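From: Ashton Waaka
To: Cilell small parts list
Subject: Re: [cilell] post and plate, which goes down first?

On a dim morning in November, Donnelly wrote:
> The Gumura drawing calls the black piece a "post assembly" and the
> white piece a "locating plate," and then never mentions either again.
> Does the plate go over the post or sit beside it? And is there a
> right way up? Mine has been on the bench for 2 weeks and I am starting
> to think of it as decor.

Over the post, Donnelly. The drawing was clearly done by someone who had both parts in front of them and assumed the rest of us did too. I have read all 91 pages of the Gumura notes and can report that the index is the best part.

Start with the post. Set the square base flat on the table, cylinder up, and keep the plate down beside it until you want it. I like wood for this, as the base doesn't skate around the way it does on glass. 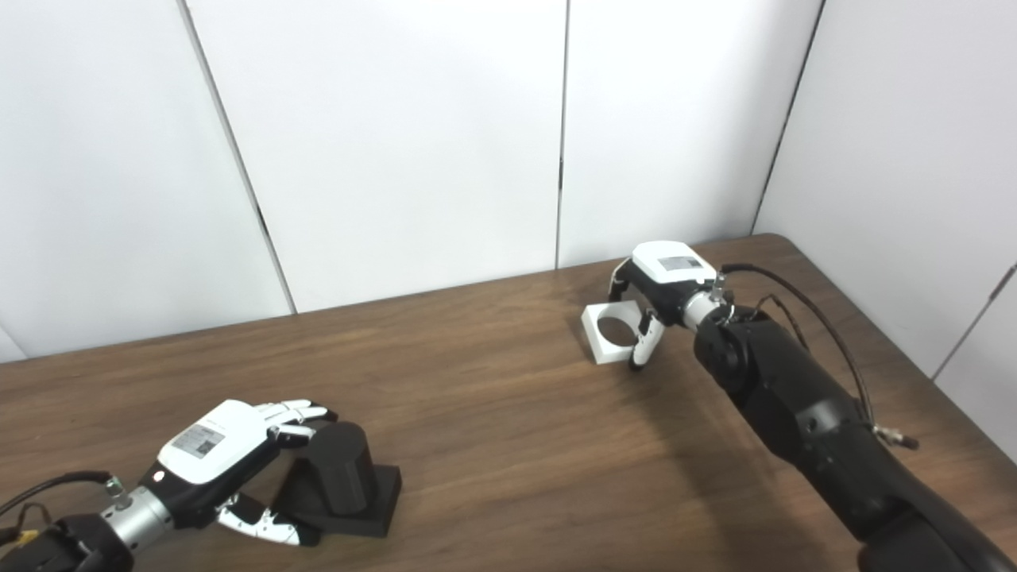 Black post on its base, white plate lying flat alongside.

Next, the plate. Pick it up with both hands. I know it weighs nothing, and I know you have another use for the second hand, probably involving coffee. But a plate held by one corner goes over the post at a tilt, catches, and then you are pushing, and pushing is how my first one got its chip. Look over the corners while you have it up.
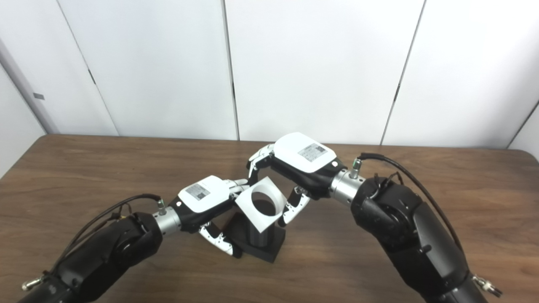 Plate off the table, held tilted in both hands above the post.

As for right way up, I have tried my plate on both faces and can find no difference. Zilura, who sold me mine, replied to my question with a link to their returns policy, so I take that as agreement.

Before you lower anything, see that the base is where you want it. Mine likes to end up at an angle, and I nudge it square with a thumb low on the cylinder. Don't shove from the top. 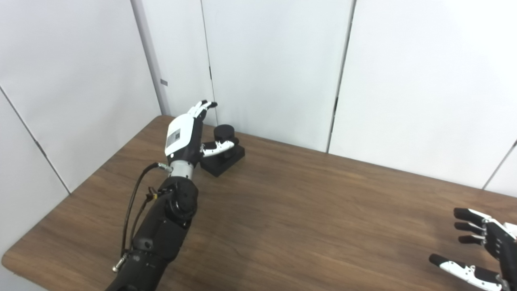
Then go slowly, and stop at the first hint of resistance. Lift, level, try again. If you have made 5 attempts and it still binds, look inside the hole for a burr before you start blaming the post. A bit of fine paper wrapped around a finger will deal with it. I used 3,000 grit, which was overkill, but it was what I had in the drawer.

Taking it apart is the same job in reverse, with one hand over the top of the post to keep it company.

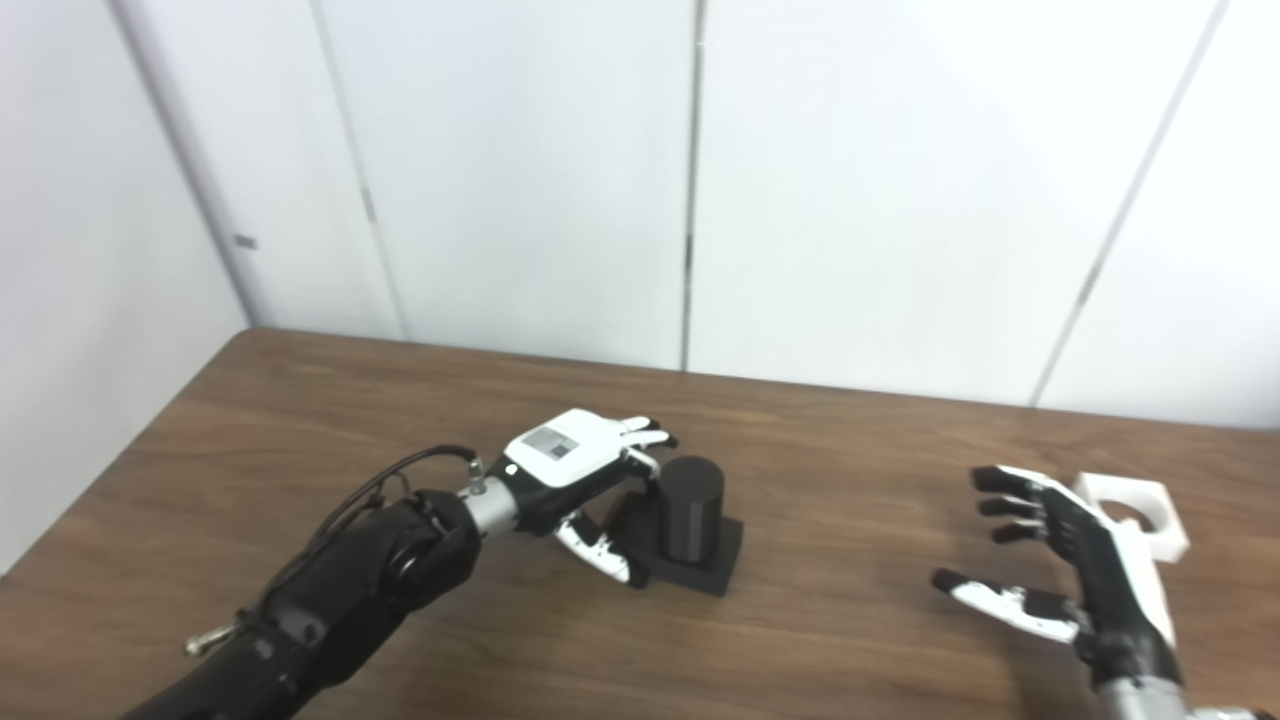 Storage

Keep the two parts separate. I left mine stacked for about a month and the plate came off with a ring mark that still hasn't wiped away. They now live in a shoebox with a rag between them, next to the drawing.

If you find a second mention of the locating plate anywhere in those notes, please post the page number.

Ashton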